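The repair promise on the box

Share 100 Comments 5

My sister bought a Skatetti coffee grinder in August, partly on the strength of a line on the lid: "Made to be repaired." I have been hearing that phrase a lot lately, and I have stopped believing it on sight.

The grinder quit. She wrote to the company, and a polite person named Nikola Georgiou wrote back with a link to a parts page. The page listed a replacement cord and a rubber foot. The motor, the switch and the burrs could be had by mailing the whole machine to Stetbridge at her own expense, where it would be "assessed." She bought another grinder.

I don't think anyone at Skatetti lied to her. A cord is a part, and a foot is a part. But when a promise is loose enough to be kept with a rubber foot, I'd like it taken off the lid.
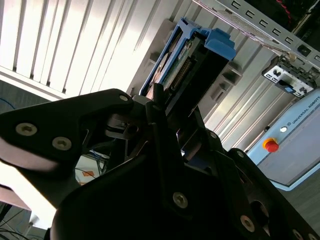 So what should a company have to do before it calls a product repairable? Sell every part that wears out, to anyone, at a price that makes the job worth doing.

That last bit is where the friendly talk tends to dry up. Fereshteh Tehrani has run a repair counter in my neighborhood since 2007, and she keeps a folder of quotes. One is for a mixer gear that would have cost more than the mixer. On paper, that mixer can be fixed.

The usual defense is that customers don't want to fix things anyway. Maybe. I notice that the people who say so are often the ones setting the price of the gear. I also notice the line outside Tehrani's door on a wet morning.

New labels are on the way, I'm told, with scores from 2 to 100 and a cheerful little wrench. I expect the scores to be high. I'd trade all of them for a printed price list in the box and a phone number that still works five years later.

Shares 100 | 2 new comments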